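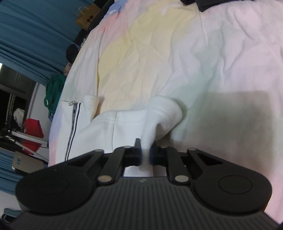

*Page last changed: Thursday, 9:40 pm*

# Milestone sessions: do you do them every year?

**Flilledell_mom** wrote:

My daughter turns eleven in May. We've had portraits done every year since she was a newborn, always with the same studio in Araya. This year she says she doesn't want to. No drama, she just said "can we skip it" while she was putting her shoes on.

I have a wall of these going up the stairs and there's a nail already in for the next one. The deposit is $50 and I haven't paid it yet. Would you push or let it go?

---

**twoboysandadog** wrote:

Let it go. My older one quit smiling for pictures at ten and the session we forced on him cost $195 with prints. He looks miserable in every one. They're in a drawer.

---

**Skesetti** wrote:

I'd push a little. I do family sessions for a living, so take that how you like, but I hear from parents of grown kids all the time and the gap they mind is ages eleven to fourteen. Tons of baby pictures, then nothing until graduation.

What helps at that age:

- Let her pick the clothes. All of them, even the hoodie.
- Keep it to 40 minutes.
- Bring a friend or the cat or whatever she likes.
- You stay in the car.

---

**twoboysandadog** wrote:

> I'd push a little.

She said no, though. If my kid says no to having his picture taken I think that should count for something. We tell them their body is their own and then we march them into a studio.

---

**Skesetti** wrote:

She said "can we skip it." I'd ask what part she wants to skip before calling that a no. Could be the dress. Could be the drive. If she says it's the whole thing, then sure, skip it.

---

**jevemel_nana** wrote:

My kids are in their thirties. I have one school picture of my daughter at twelve and she has her eyes half shut. I would pay a lot for another one. But I also remember her at twelve, and I don't think wild horses would have gotten her to sit for it.

We have a family Bible with births written in it back to 1841 and no pictures at all for most of those people. They managed.

---

**Flilledell_mom** wrote:

I asked her. It's the matching outfits (I still do the matching outfits, I know) and having me stand behind the photographer telling her to fix her hair. She'd do it if she could go with her cousin and wear her soccer jacket.

I cried a bit in the laundry room, which was silly. I kept thinking of her at three with the bucket on her head.

---

**twoboysandadog** wrote:

Okay, that's fair, I'd do that one. Glad you asked her. I still wouldn't hang it without checking with her first. Mine has friends over now and he cares a lot about what's in the hallway.

---

**papaof4** wrote:

Disagree with most of this. It's one hour a year. My kids complain about the dentist too and they go. All four of them like looking at the old ones now, including the one who complained the most.

---

**Skesetti** wrote:

The dentist doesn't need them to look happy to be there.

---

**papaof4** wrote:

Neither do I. Two of my favorites are scowls.

---

**Flilledell_mom** wrote:

Deposit's paid. Soccer jacket and cousin. I'm bringing a book for the car. I'll ask her about the stairs when the prints come.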